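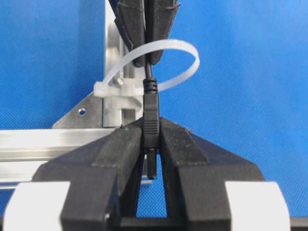 Week 4: Writing a run sheet people will use on the day

Filed under: Event Coordination / Weddings and Receptions / Handouts

Notes by Amr Bensaid. Updated Jan 30, 2022

Hello again, and thanks for a good noisy session last week. A few of you asked me to put the run sheet material in writing so you could stop scribbling and listen, so this is more or less what I'll be saying out loud, minus the bits where I lose my place.

What I mean by a run sheet

A run sheet is the order of the day with times, places and names against each thing that has to happen. Some planners call it a running order or a timeline. I don't mind which word you use, but pick one and stick to it in your emails, or the DJ will think there are two documents and ask you for the other one.

The couple's version and the working version are separate things. The couple want to know when hair starts, when the cars come and when they get to eat. The caterer wants to know when the kitchen can plate the mains. If you give everyone the full sheet they'll skim it, and the line they skim past is always theirs! I write the long one first and then cut it down for each supplier.

Start from the fixed points

Don't begin at the top of the day and work forwards. I did that for years and always ran out of afternoon. Find the things that can't move and put those in first:

- the ceremony start, as printed on the invitation
- sunset, if the photographer wants the soft light
- when the kitchen needs to serve
- when the music has to stop under the venue's licence
- when the last bus or shuttle leaves

Then fill the gaps. You'll see fairly quickly whether the day fits. If it doesn't, that's a conversation to have with the couple months out, over a cup of tea, and you want to walk in with two or three things they could drop.

The Malhotra reception

I keep coming back to this one in class, so here it is in full. December wedding, hot day, 93 guests, ceremony and reception both at Kedeo, which is the old woolshed venue I showed you on the map. Lovely spot. One driveway, though, and one set of toilets at the far end of the lawn.

My first draft had family photos straight after the ceremony with 34 separate groupings on the list. The bride's mother had written it and she was very thorough. At a couple of minutes each (and that's generous, somebody's uncle is always at the bar) you're past an hour before the couple have had a drink. We sat down together and sorted the list into people who had to be in a formal photo and people who'd be just as happy with a quick one at their table later on. That left us with a list the photographer could manage, and she kept her good light for the couple.

The speeches were the other squeeze. Everyone told me five minutes. I asked each speaker to read theirs aloud at home with a timer going, and the best man came back, a bit sheepish, with 32 minutes. He cut it. I've asked every speaker to do the same ever since, and I put the reminder in the supplier and family email so it doesn't feel like I'm picking on anyone.

How I lay it out

One row per event. Columns across the top in this order: time, what, where, who's responsible, notes. Keep the notes short. If a note runs past two lines it probably wants its own row, or a phone call.

Use start times only. I used to put in start and finish and it turned into a mess the first time something ran over, with half the sheet overlapping the other half. And write times the way people say them. 5.15 pm is fine. I've seen 17:15 read as 7.15 by a very good string quartet.

In the "who" column put a first name and a mobile number. "Florist" isn't much help when you're standing behind a marquee with no flowers and the woman you booked has sent her sister.

Print it in a decent size. Outdoor receptions get dark and the fairy lights are pretty, but you can't read by them.

A word on software

We'll be using Tudus in the computer lab, as the college has it on all the machines. It does the cut-down supplier versions for you if you tag each row properly — worth the ten minutes of fiddling. Those of you already using Venora at work can hand in from that, just export it as a PDF first. A plain spreadsheet is also fine by me. I ran weddings off a clipboard for a long time and still carry one.

Padding

Put some in. Where you put it matters more than how much. I like a good chunk between the ceremony and the reception entrance, and another small one before speeches. I never label it as padding on the couple's copy. Call it "drinks on the lawn" and let them enjoy it.

Don't pad the meal. Chefs hate it and they're right to. If you're running late by then, ring the kitchen early and let them decide how to hold the food.

Travel deserves its own row every time, even if it's a walk across a paddock. A bride in a long dress and heels on grass is slow, and so is her grandmother.

Sending it out

First draft to the couple about a month ahead. Suppliers get theirs two weeks out, with a line asking them to reply that they've read it. Chase the ones who don't. Final version goes a few days before, and put the version number in the file name AND at the top of the page. After that, changes go by phone and you write them on your own copy in pen.

For next class

Please bring a draft run sheet for the practice brief on page two of your workbook (garden ceremony, cocktail reception, live band, no on-site kitchen). Have a proper go at the supplier version for the caterer, we'll swap them round the room and mark each other's. I'd also like you to ring one local venue and ask what time their bump-in starts. Be nice, tell them you're a student, and don't ring on a Saturday.

If you're stuck, catch me at the break or email me through the course page.

More from this course

Week 1: What a coordinator does and what a planner does
Week 2: First meetings and asking about money
Week 3: Reading a venue contract
Week 5: Wet weather plans
Week 6: Working with caterers and bar staff
Workbook and assessment dates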